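Glue log, continued from the Custthorpe pages

Carried over from last time: the hide glue for the Yule cradle repair. Mhairi MacAulay wants the cradle back with the original joints saved if we can, so no PVA anywhere on it. Both rockers are off. The left one came away clean. The right one had been nailed at some point and then filled, and I spent most of the morning picking filler out of the mortise with a dental tool.

Soaked 4 oz of the Pudico granules overnight in cold water. They swelled evenly this time. The last jar had a crust on the bottom, which I put down to not stirring in the first ten minutes. Heated in the double pot to 130 F by the dial thermometer, then checked it with the glass one and got the same. Skimmed once. Strings nicely off the brush.

Test pieces first. Three scraps of beech from the offcut rack, rubbed joints, no clamps. Left on the shelf by the window where the room thermometer said 61 F, and that is too cold for this. The glue gelled before I had the second pair lined up. Scraped it off, warmed the wood over the heater, tried again. Better, but I still had to hurry.
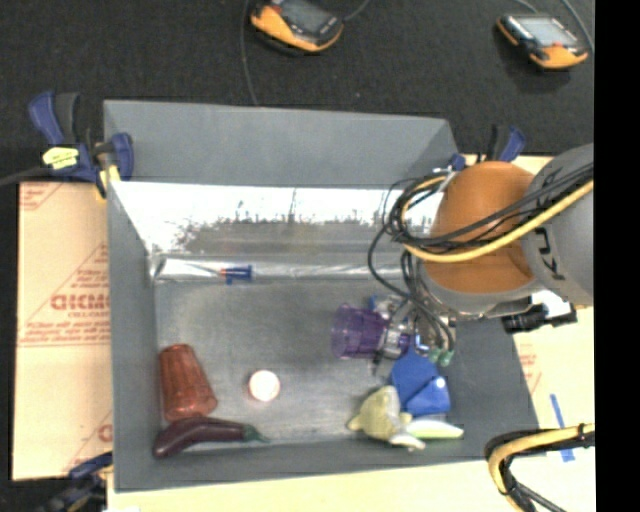

Custthorpe workshop, May

Second batch, and a warmer room. Added a little urea to get more open time, going by Kenna Mackay's note in the back of the book. Her note gives it as a percentage of the dry glue and does not say which glue, so I started low and went up once. I would stay at the lower amount. The higher one took all night to get hard and the squeeze-out was still rubbery at breakfast.

Broke the test joints over the vise. The first pair failed in the glue line, with hardly any wood fiber on either face. The other two tore the beech. Good enough to go ahead with the cradle.

Right rocker: fitted dry, tapped apart, glued at 10 in the morning. Sash clamp across with cork pads, snug only. Wiped with a damp rag while the bead was still soft. Left it alone till next day.

Still to do: the left rocker, the split in the footboard, and a patch where the nail came through. Kenna has some old beech that might match. Ask Mhairi whether she wants the patch toned or left pale. Order more Fumum wax, the dark one, we are down to the bottom of the can.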